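最后更新：2023-03-29

染缸记录，茜草第三轮

先把结论写在前头：Hurnell 那份配方我还是不信。上次说“复现成功”的那块样布我重新翻出来看了，颜色确实偏砖红，可是旁边没有留同批的空白布，也没写水是哪里接的。这种东西只能叫一块好看的布，不能叫复现。

本轮用的是 Sokol 的茜草根粉，旧批次，袋口折过两道，去年 9 月开的封。新批次还没到，等到了再对一遍。坯布是平纹棉，先煮练，再用明矾媒染，过夜，拧干不漂洗。每块布 40 克，剪之前统一称，剪完又称了一遍，边角毛掉的线没有补算。

染浴温度原配方写“不超过 60 度，否则出棕”。这句话到处都在抄，抄来抄去没有一个人给出对照。我分了两缸：甲缸控在 58 度，乙缸控在 37 度，时间一样，浴比一样，搅的次数尽量一样（乙缸中间我去接电话，少搅了一回，记在这里）。 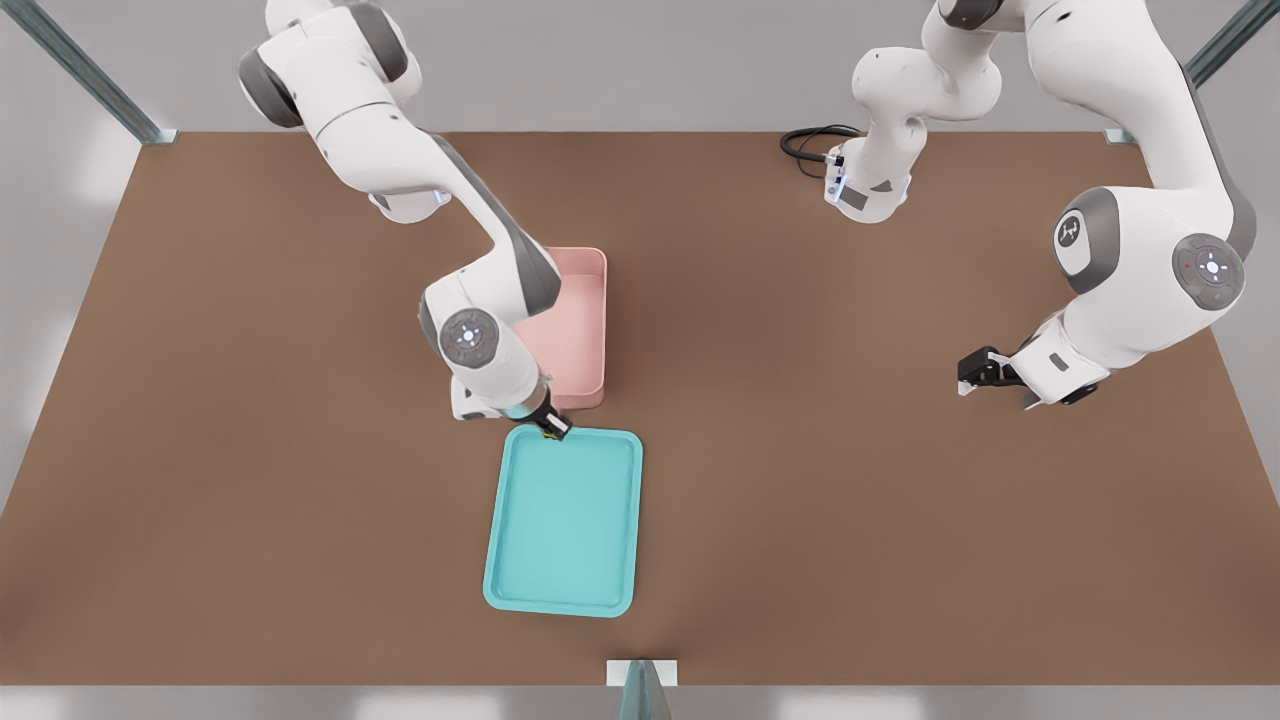
甲缸出来的布湿的时候很红，晾干以后退得厉害，退成一种灰扑扑的粉。乙缸湿的时候看着没什么，干了反倒没怎么变。两块并排放在北窗底下，我觉得差别不大，Bronisława Szulc 觉得差别很大，她说乙缸那块“明显更干净”。我问干净是指什么，是黄光少，还是匀，她说都有。这就没法往表里填。下次看样之前先把缸号遮住，背面用铅笔写编号，让看的人自己排序，排完再翻。

关于水。Prurkidow 那边的帖子坚持要加白垩粉，说软水染不出真正的茜红。这个说法我倾向于相信一半，钙对茜素上色有影响，书上有，我们自己前年那批也像是这样。但他们拿出来的两张色卡，一张加白垩，一张不加，媒染剂用量也不一样，那到底是谁的功劳？我给帖主写过信，回信很客气，问题没答。

我们这里的自来水硬度只有一个旧数，试纸测的，试纸也过期了。硬度没重测之前，今天所有关于颜色的话都打个折。

皂洗：中性皂，35 度，两块分开洗。甲缸洗液明显带色，乙缸淡得多。有意思的地方在这儿，甲缸掉得多，可能只是浮色多，和染得牢不牢是两回事。Bronisława 想直接写“低温更牢”，我没同意，先写“首次皂洗掉色较少”。她在旁边画了个问号，留着吧。 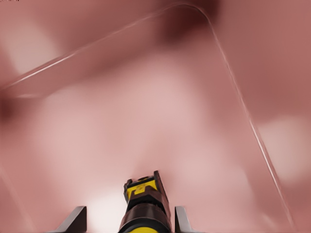

日晒还没做。窗台那个遮光卡夹松了，布条往下滑，上一轮的晒样边界糊成一片，什么也读不出。重做一个，用硬纸板，两头订死。晒的时候带一条 Plumow 的商品染布一起晒，当个参照，虽然他们标签上“纯植物”那三个字我也持保留意见。

另外，别再用那只铝锅了。我知道它大，好使，可是铝锅煮过的缸，明矾那一列写得再准也没意义。搪瓷锅掉瓷的那只也停用，底下露铁，铁一进去颜色就发暗，到时候又有人说是温度的问题。

Bronisława 补：乙缸那块右下角有一处白斑，像是折叠时夹住了没染到。我看也像，但也可能是煮练时油没去净。滴水试了一下，白斑处吸水和别处差不多，倾向于折叠。没有第二块布可以验证。

下轮要改的：
同一温度至少做三块，不然说什么都是在说运气。
加一缸白垩，其余不动。一次只动一样，上回就是一次动了两样，最后谁也说不清。
空白布跟着走全程，媒染的、不媒染的各留一块。
搅拌定时，手机调铃，电话不接。

还没想通的：为什么甲缸的残液放凉以后颜色反而比乙缸深？照理布吸走的多，剩下的该浅。除非高温多溶出来一些别的东西。把残液各留一瓶，贴了标签，放在水槽左边的架子上，谁也别倒。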